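The Year I Stopped Buying Bread

I have been meaning to write about the bread for months now, and every time I sit down to do it the timer goes off and I have to get up again. So forgive me if this one wanders a little. I'm writing it at the kitchen table with a bowl of dough at my elbow and flour on the space bar.

It started back in February, when the bakery on our corner closed for good. I had been getting the same seeded loaf there for so long that they used to put it in the bag when they saw me crossing the street. I tried the supermarket bread for a couple of weeks and I was sad at breakfast every single day, and finally my husband said, very gently, that I could either stop sighing at the toast or learn to make my own.

Well! I had made bread exactly once before, in college, and we used it to prop a window open.

My neighbor Phong Lâm gave me a spoonful of his sourdough starter in a jam jar, with a page of instructions in tiny handwriting. He told me to feed it every morning and not to fuss over it, and of course I fussed over it terribly. I moved it from the counter to the top of the fridge and then to the cupboard by the water heater, and I got up at night to look at it. My daughter named it Neltivar, after a dragon in a story she was writing at the time, and the name stuck. We say things like "has anybody fed Neltivar" in front of guests now.

The first loaf was flat. The second was flat and also burned. By the fourth or fifth I had something you could slice, though it was sour enough to make your eyes water, and we ate it with a great deal of butter and told each other it was good. What finally helped was leaving the dough alone longer than the recipe said. Our kitchen is chilly in the mornings, and eight hours in there is nothing like eight hours in a warm house. I go by the look of the dough these days – it should be puffy and a bit wobbly when you nudge the bowl – and I pay a lot less attention to the clock.

I did end up buying a few things. A scraper, which I use constantly, and a heavy pot with a lid, which I put off for ages on account of the price and now wouldn't give up for anything. The fancy cloth-lined basket has mostly held onions.

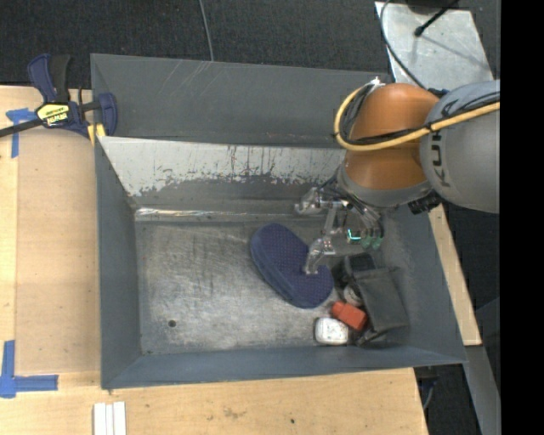
Flour is the other thing I've become a bore about. I used to think it was all the same, and then I tried a stone-ground whole wheat from a little mill and had to add nearly half a cup more water before the dough would come together. I mix it now, one part whole wheat to three parts plain bread flour, with a handful of sunflower seeds for old times' sake. It isn't the corner bakery's loaf. The crust is thicker and I can never get the seeds to stay on top.

My daughter has asked for cinnamon raisin next, so if anyone has a recipe where the raisins don't scorch on the outside, please leave it in the comments. I'd better go, the dough has reached the rim of the bowl and the oven isn't even on yet.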